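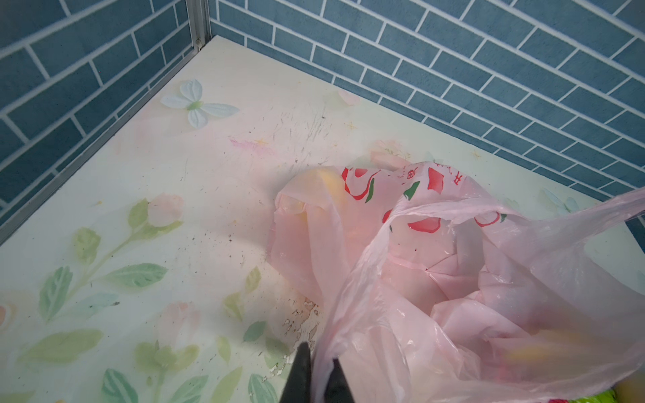 Doesn't a brick pattern give you away the minute it hits a corner, Sille Zoëga asked before I had my coat off, and can't we all just agree to use plain white? I loved that question so much that I threw out the first page of my notes and started the handout over with it. So, week 4, Small Spaces, Big Patterns: corners, edges, floors that take a beating, and how to clean a printed surface without cleaning off the print.

Short answer to Sille: yes, it can give you away, and no, we can't all agree, because I'd have nothing to teach.

CORNERS FIRST

Look at the blue brick corner at the top of page one. Both walls have the same staggered courses with thin white lines between, and there's a silver aluminum strip standing right in the inside corner. Now cover the strip with your thumb and imagine the two patterns having to meet with nothing in between. Every white line would need to hit its partner on the other wall dead on. I have done this exactly once, in a linen closet, and I would like that weekend back.

A brick or tile pattern is the hardest thing to take around a corner because your eye already knows how brick behaves. With a loose floral you can be off by the width of a pencil and people go right on talking. With brick, they stop. The strip gives the eye a place to rest, and it covers the raw edges of both sheets too, so your cut lines can be a little wobbly (mine always are!).

Things to decide before you cut anything:

Which wall do people see first? Hang or stick that one first, and let the other wall take the awkward leftover piece.

Where does the half brick go? Patterns like this have a full brick in one row and then an offset in the next. Mark a level line on both walls and start the same row on that line both times. Don't measure up from the floor. Floors lie.

How wide is your strip? Measure the part that actually covers the wall and write it on the back of your sheet in pencil. If it covers a quarter inch, you have a quarter inch of forgiveness on each side and not a hair more.

Chelsea Fairclough brought a piece of strip from home on Tuesday with the bottom end cut at a slant, and we spent longer on that than I'd planned, but it was worth it. The place where an upright strip comes down to the floor is where most people get stuck. You've got two pieces of metal and two surfaces all wanting the same half inch. My routine is: upright first, cut a touch long. Base trim second, pushed up against it. Then mark the upright, take it off, trim it, put it back. If you're going to notch an end so it sits over something, practice on scrap. A fine-toothed hacksaw and a scrap of wood clamped underneath will do it, and file the end after, please. I have a scar.

BASE TRIM

A thin metal edge along the bottom of a wall does the job a baseboard does in a big room. In a cabinet, a play corner, a dog's nook or the inside of a bench, a real baseboard looks like a boot on a baby. Go thin.

Dry-fit all of it before you peel any backing. All of it. Lay the pieces in place, step back, get a coffee, come back and look again. Then wipe the wall and floor where the adhesive is going to go and let them dry all the way. Press for longer than you think you need to - I count to 50, out loud, which my family enjoys.

If a trim starts lifting at one end, it's nearly always dirt underneath or a floor that isn't flat. Don't add more glue on top. Peel it, clean it, start over.

THE FLOOR, WHICH I KNOW IS WHY HALF OF YOU CAME

Now for the pattern people either adore or can't stand. Pale mint-cream ground, pink roses and rosebuds, soft green leaves, a white butterfly near the wall. It's a watercolor look, all washes and faded edges, and it's about as far from brick as you can get. Do the two go together? We argued about this for the whole break. I'm on the yes side. The walls are all straight lines and the floor has hardly any, and the blue is quiet enough to let the pink come forward. If both were busy in the same way you'd want to lie down.

A few of you said you'd swap them and put the flowers on the wall. Try it at home with two sheets of gift wrap and a shoebox, it takes five minutes and it settles fights.

The real trouble with a pale floor is dirt. You can see dark scuffs and scratchy marks on this one, with little black specks and crumbs trailing off to the side, and on a background that light every crumb shows. A brown floor would have hidden all of it. Whether that's a good thing depends on you! I like to know where the mess is. My sister would rather not be told.

Soft prints do help some. Leaves and buds break up the ground so a small mark gets lost in them, and it's the plain patches between the flowers where things show up worst. So when you lay a sheet out, slide it around before you trim and try to get the busy part of the print where the traffic is. The plain part can go at the back where things sit still.

CLEANING A PRINTED PANEL

Do this in order. I mean it about the order.

1. Get the grit off dry. Soft brush, or a vacuum with the brush end on. If you wipe grit with a wet cloth you're sanding your roses.

2. Work out whether you have a scuff or a scratch. Run a fingernail across it. If your nail catches, it's a scratch and no soap in the world will lift it. If your nail slides over, it's probably something sitting on top and you've got a chance.

3. Wring out a cloth in warm water with a drop of dish soap. Damp, not dripping. Water that gets under the base trim will sit there.

4. Stubborn scuffs: a plain white pencil eraser, small circles, light hand. Test it on a corner first. Those white foam cleaning blocks work too, but they're a very fine abrasive, and on some prints they leave a dull spot that's worse than the scuff.

5. Run a dry cloth around the inside corners and along the metal. An old toothbrush is great where the upright meets the floor.

No bleach, no nail polish remover. Yes, somebody has tried it in my class, and yes, it was me.

For real scratches your options are: live with it, put a mat down, or replace the sheet. I used to recommend touching up with paint pens and I've changed my mind. The color match is never right on a watercolor print, and a wrong green is louder than a scratch.

SUPPLIES AND PRICES

I checked at Rornis in Jimthorpe and they'll cut corner strip to length if you ask at the back counter. Sample sheets are in the rack by the door, and the order number for the practice pack is 1331. You get 14 small sheets, mixed patterns, some of them hideous, all of them useful. Brello has the thin base trim but only in long pieces, so find a partner and split one.

Everyone should have by next time: a metal ruler, a sharp knife with spare blades, pencil, a small level, masking tape, and one cardboard box with the flaps cut off.

HOMEWORK

Line the inside of your box. Two walls in anything with straight lines, floor in anything with curves. Make one inside corner without a strip and one with, and bring both, even if the first one makes you cry. Especially then, we can all stand around it.

Reading is the short chapter on edges in the Shaikh packet. Skip the part about wallpaper paste, we won't be using any. If you're signed up for the July workshop, tell me which space you're planning to line so I can bring the right trims, and measure it twice. Opening width, back width, and both diagonals. If the diagonals don't match, your space isn't square, and we'll deal with that when you get here.

Related handouts
Week 1: Reading a pattern repeat
Week 2: Knives, rulers and straight cuts
Week 3: Getting a wall ready
Week 5: Shelves and awkward ledges
Supply list, all weeks

Small Spaces, Big Patterns | Handouts updated April 2024 | Contact the instructor | Back to top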